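Home | Syllabus | Notes | Labs | Staff

Unit 4: Comparing grippers in simulation
Notes by Olaia Aguirre

Darnbridge says its controller picks household items at a rate of 100 out of 100. Read the small print before you quote that. The trials were all simulated, and the object poses came from a list of 16.

Ask what a rendered house leaves out. Cloth is the first suspect. A finger that sinks into a mattress and a finger that stops dead at it are two different tests.

Simulated views, bedroom and table room:

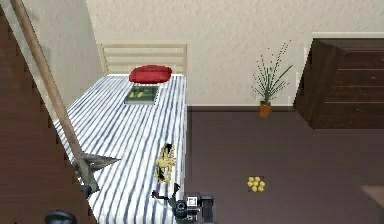
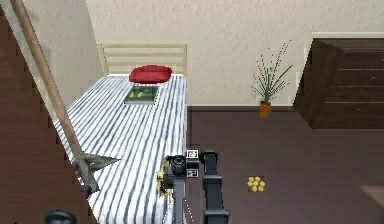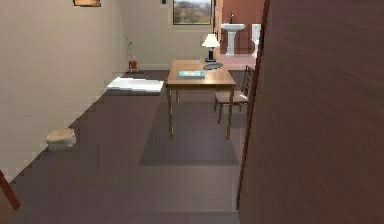 Patricio Barroso reran the comparison with 830 grasps and got a ranking that changed whenever he touched the friction value. I would not buy a gripper on that, and I don't think you should write a thesis on it either.

For September: pick one published success rate, find the contact model behind it, and say what number you would believe. One page. "The authors did not state it" is an acceptable finding if you looked.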